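From: Su-bin Gil
To: Wonusley list
Date: Saturday, December 3, 2022
Subject: Re: How many runs per layout?

Soo-ah Baek wrote:
> We have 40 runs for the Jerkavska task and they all start
> from the same layout. Should we keep going to 100 before
> training, or change things first?

Change things first. Our early set at Clestport had one bin position and the model learned little else. We now shift the blue bin between blocks and use the tape grid on the brown paper to log its cell.

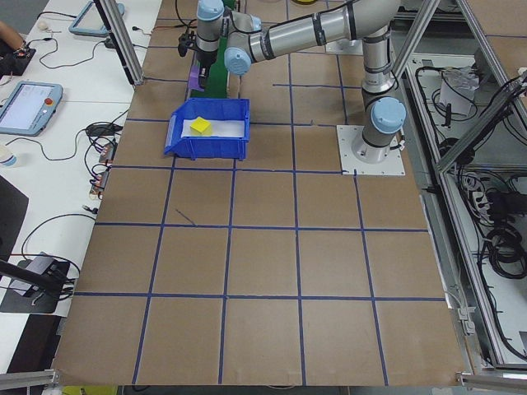 Seven runs per bin position has been enough for us before moving on. We drop a run if the operator stops partway to think, but we keep small corrections – a second try at a cube is worth learning from.

The two-arm task adds the green belt, with the purple and yellow foam cubes on it and the bin past its end. Vary the angle of the cubes as well. Ours were all square to the rails until March and it showed.
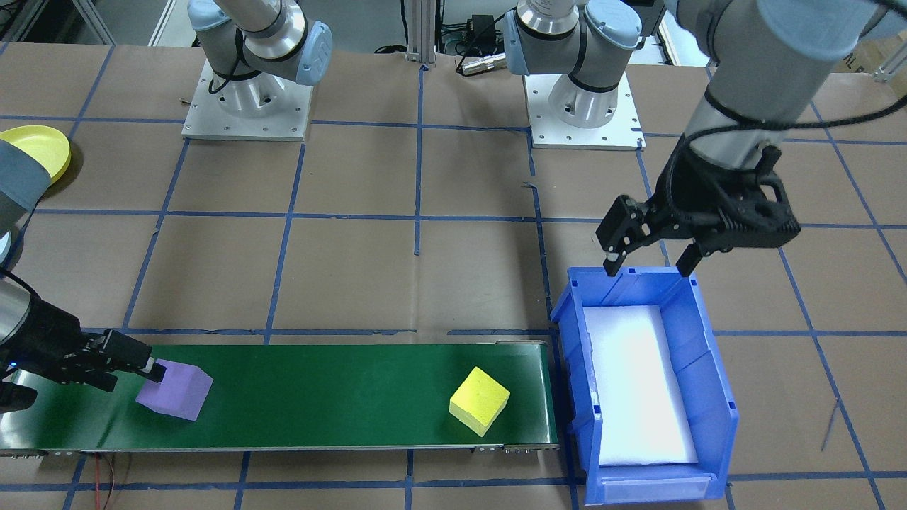 Do the failed runs need to be labelled by hand?

Only the ones you plan to train on. We put the rest in a separate folder with the run number and leave them there.

The Shim set is at 3359 runs now. I can send the logging sheet if you want the column names.

Su-bin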